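Rernar paper cups, plain beige, sleeve of 58
Reviewed by Henryk Nowakowski
17th November

We go through a lot of paper cups. Our floor has a water cooler, a coffee machine and no dishwasher, and the mugs people bring in end up gray inside by December. I took over the ordering last year from Kwan-ho Shih, who had always bought whatever was cheapest. I wanted something that would hold hot coffee without a second cup around it, and Mediscombe had these on their list next to the Ludach ones we used to get. I bought one sleeve to try, then a full case.

The cups come nested in a thin plastic sleeve. Ours arrived with the bottom two crushed, and the seller credited us for them without any argument. There is no lid in the box and the lids are listed on a separate page, so check before you order if you need them.

Separating them

The old Ludach cups stuck together. You would pull one and get three. The Rernar cups mostly come apart one at a time, though the first few in a new sleeve are tight and need a twist. Ka-ming Choi tried them in the wall dispenser and they drop properly if you don't overfill it.

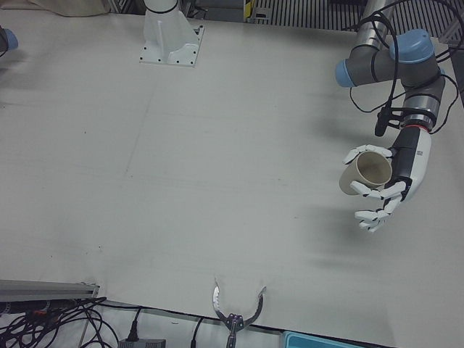
Stiffness matters more to me than looks. A cup with thin walls folds in when you pick it up full, and the coffee comes over the top. The beige paper one held on its side in the white fingers has its open end turned up, and you can see the pale inside and the darker rim. That rim is the part I would point to first. On ours it is rolled tightly and evenly, with no loose flap at the seam, and it keeps the mouth round when the wall lower down gives a little. I squeezed a few empty ones between finger and thumb at mid height. They flex, and they come back unless you really press. An empty one will take a dent and keep it.

Hot drinks

I filled one with coffee straight from the machine and left it on my desk for 14 minutes. The outside was too warm to hold comfortably at first and fine after a short wait. No leak at the base. I left another overnight with an inch of cold coffee in it, and by morning the bottom had gone soft and there was a brown ring on the desk. I wouldn't hold that against it much. Ya-wen Chuang drinks tea and says she gets no paper taste, which she did get from the Ludach cups. I can't tell the difference.

They are single wall. If you want to carry one down a hallway right after filling it, buy sleeves or hold it by the rim.

Standing up

Empty paper cups tip over, these included. The base is a bit narrow for the height, and one set down near the edge of a table will go over if somebody bumps the table. They roll in a curve, so they don't usually get far.

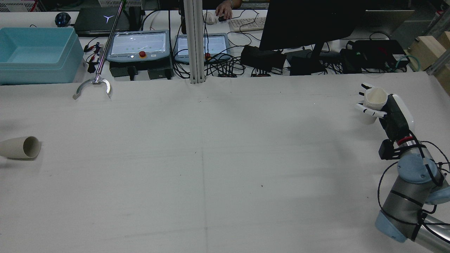
Price and verdict

The case came to 2400 cups and should last us into spring. Chak-lun Mok thinks we should have gone with the Hsiao double wall cups, and for hot drinks only he may be right, but they cost a good deal more and most of ours get used for water.

Good: stiff rim, easy to separate, no leaks in normal use.
Bad: hot to hold when fresh, lids sold separately, dents stay in.

Four out of five. I will order the same ones again.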